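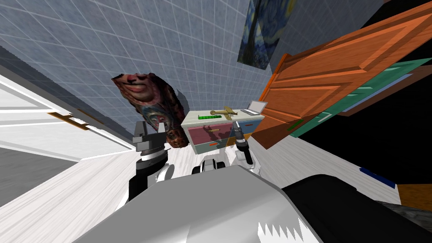 Issue 82, page 5

Grout joints and movement: a conversation with a tile setter at Hollis

Hollis is a tile and stone contractor with a yard in Plerkbridge. Its senior setter has worked on wet rooms, corridors and commercial kitchens for most of his career, and he agreed to talk to us about joint width, substrate movement and the repair calls he would like to stop getting.

We began with cracked grout, the complaint his office logs most often. He does not regard it as a grout problem. "The grout is the weakest line in the wall, so it shows the movement first," he said. "If you dig it out and put the same grout back, you get the same crack in the same place by the next heating season."

On a typical call he starts at the inside corners. Two walls framed separately will move separately, and a hard cement grout cannot follow them. His crews leave changes of plane empty at grouting and fill them later with a color-matched flexible sealant. "People see sealant in a corner and think somebody ran out of grout. It is supposed to be there."

Door openings come next. A door that slams against a light partition puts a repeated load into the framing, and the tile beside the jamb takes some of it. He checks the fixings on the hinge side before he looks at any tile. At the Wovitthorpe clinic, a job Hollis took over from another contractor, the joints had opened up next to every door on one corridor. The tile and adhesive were both within specification. The studs at the openings had never been doubled.

"We took off one course, put in blocking, and set it back," he said. "The rest of the wall we left alone."

Joint width is a matter on which he and his customers often disagree. Narrow joints look cleaner on a sample board, and most clients ask for them. He will go narrow on rectified tile over a flat wall, but he wants to measure the tile first. "Open three boxes and put a caliper on them. If the sizes wander, the joint has to be wide enough to absorb it. Otherwise the grid drifts, and by the far corner you can see it from the hall."

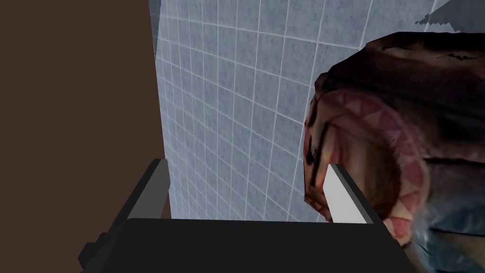 Small formats

Small square tile has more joints per square foot, and he considers this both its strength and its cost. The extra joints spread minor movement over a larger number of lines. They also take more grout, more washing and more time. Hollis tracked the Jelludholm pool changing rooms, where 3702 square feet of wall were tiled in two formats. Of that area, 2241 square feet were small format, and it used most of the labor hours.

He is strict about washing. Too much water on the sponge weakens the surface of the joint and leaves it patchy in color. His crews change the rinse water often and make the final pass with a sponge that is barely damp.

Asked about sealers, he was brief. "On a cement grout in a kitchen, yes. On epoxy, no. On glazed tile it does nothing except leave a film that somebody has to scrub off."

His crew returns to Wovitthorpe in March to check the repaired corridor. He plans to tap the reset course with a steel rod, listen for hollow spots, and measure the corner joints against the figures written down when the work was signed off.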